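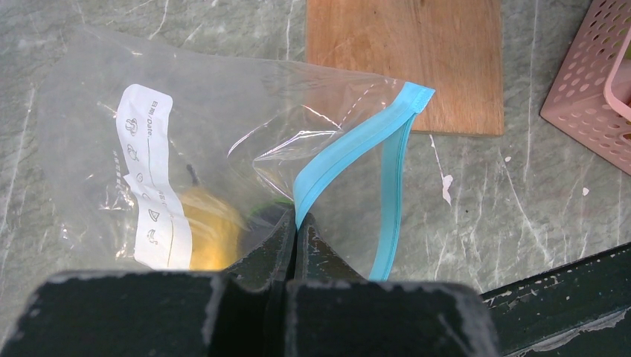
Moved our RTSP to browser path off the old transcoder at Vumatach last month. Posting the parts that cost me time, in the order I hit them.

Setup: 7 IP cameras, H.264 main profile, one relay box on the same LAN, viewers on Chrome and Safari. Target was under two seconds glass to glass. The old HLS chain sat at 11.

First decision was WebRTC or low-latency HLS. LL-HLS got us to 3.5 seconds on a good day and needed partial segments to survive a reverse proxy that buffers by default. Went with WebRTC and WHEP for playback.

B-frames. WebRTC has no sane way to carry them. Four of the cameras had them on out of the box, and the symptom is video that jerks backward a frame at a time. The setting is hidden under "smart codec" in the Holteck firmware. Turn smart codec off entirely, then set the GOP by hand.

GOP length: the cameras shipped with a keyframe every 4 seconds. A new viewer gets a black rectangle until the next keyframe lands. Most IP cameras ignore PLI once you are pulling over RTSP, so asking for one does nothing. I set the interval to 1 second and took the bitrate hit.

Pull RTSP over TCP interleaved. UDP was fine on my desk and lost packets at the switch as soon as all the streams were up. One lost packet in an IDR frame and you smear gray until the next one.

SPS/PPS. Two cameras send parameter sets only in the SDP and never in band. Chrome shows nothing, no error, bytesReceived climbing and framesDecoded stuck at 0. The relay has to insert them before every IDR. If you see that pair of counters in getStats(), look there first.

Safari is stricter about profile-level-id. The cameras advertised 4d0029, and Safari wanted to negotiate 42e01f. Rewriting the SDP answer worked for us on current versions. It is a lie about the stream and I would not ship it to devices I can't test.

Timestamps: the RTP clock is 90 kHz on paper. The Nilsuwan units drift against wall time, enough that playback delay grew by a second overnight. Restamping at the relay on arrival fixed the growth and added a little jitter. Acceptable for monitoring, probably not for anything with audio.

ICE. Viewers on the office network connect on host candidates. Viewers outside need TURN, and half of those need TURN over TCP on 443. Budget the bandwidth for it - relayed video passes through your server twice, in and out.

Autoplay: muted plus playsinline, both attributes, or iOS gives you a poster frame and a play button. Set srcObject before calling play() and catch the promise rejection.

Darlene Paquette asked why we don't transcode on the relay and skip most of this. CPU. The box handles all the streams as passthrough at 6 percent. One software transcode to baseline takes a full core.

Reconnect logic took longer than the video did. Cameras reboot, the RTSP session dies, and the peer connection stays "connected" with no media. I poll framesDecoded every 2 seconds and tear down after three flat readings.

Relay config is in the Deveton repo under /edge. Keyframe and TCP settings are commented, the SDP rewrite is behind a flag and off by default.

Still open: H.265 cameras. Browser support is too uneven for me to plan around, so those stay on the old chain for now.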